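3.2 Sorting of bottles and separation of closures

Closures were separated from bottles before washing in all trials. Earlier work by Barbieri on mixed kerbside material showed that closures left in place trap liquid and carry it into the wash, where it alters the strength of the caustic solution. The present study therefore treats the bottle body, the closure and the label as three separate streams, and reports the mass balance for each.

Material was collected from canteens at two sites, Tosach and Bistley, from November onwards. Both sites sell still water in single-serve bottles and provide lidded bins next to the tray return. Bottles still holding liquid were drained over a mesh and left inverted overnight. Glass, cans and drinks cartons were removed by hand and weighed, but are not considered further. In total, 1093 bottles were accepted for the study.

Bottles were assigned to one of two classes. Class A comprised clear, uncoloured bodies with a coloured screw closure and a printed label. Class B comprised tinted bodies of any shade. The division follows the practice of the Pernel sorting line, where tinted material is diverted before grinding and sold at a lower price. 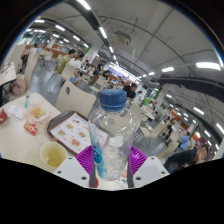

Figure 4. Clear bottle with ribbed blue screw cap and blue printed label.

Class A made up the greater part of the material at both sites. The share was higher at Bistley, where a single supplier serves the canteen, and this difference should be borne in mind when the two sites are compared. Bodies with visible adhesive residue after label removal were kept in Class A but recorded separately, as residue is known to cause yellowing when the flake is dried at high temperature.

Closures in Class A were polypropylene or high-density polyethylene. Both float in water, whereas the polyester body sinks, and a simple float-sink tank is in principle enough to part them. In practice the result depends strongly on flake size. When the grinder screen was too coarse, pieces of neck finish remained locked inside pieces of closure and reported to the wrong stream. When it was too fine, small polyester flakes were held at the surface by air bubbles. A screen opening of 13 mm was adopted for the remaining trials.

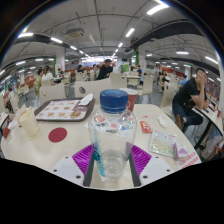
Labels presented a different problem. Film labels of low density leave with the closures and must be removed from that stream by air classification. Labels of higher density sink with the body flake, and the ink may bleed into the wash water. Each batch was therefore held in the tank for 40 minutes with gentle stirring, after which the colour of the water was compared with a blank. Batches that gave a visible tint were rinsed twice and tested again.

Drying was carried out at 140 °C in a Lo Presti cabinet dryer with forced air. Flake was spread in a thin layer on steel mesh and turned once. Moisture was measured by loss on drying, on samples taken from the centre and the corners of the mesh. Corner samples were consistently drier, and the mean of all positions is used in the tables that follow.

The mass balance was closed for each batch by summing the body, closure and label streams with the fines recovered from the tank filter. Batches in which more than 2 per cent of the input mass could not be accounted for were excluded. Most exclusions arose in the first week at Tosach, when the filter bag was found to be poorly seated. The bag holder was replaced and no further losses of this kind were recorded.

Residual closure material in the body stream is reported in Section 3.3 as parts per million by mass.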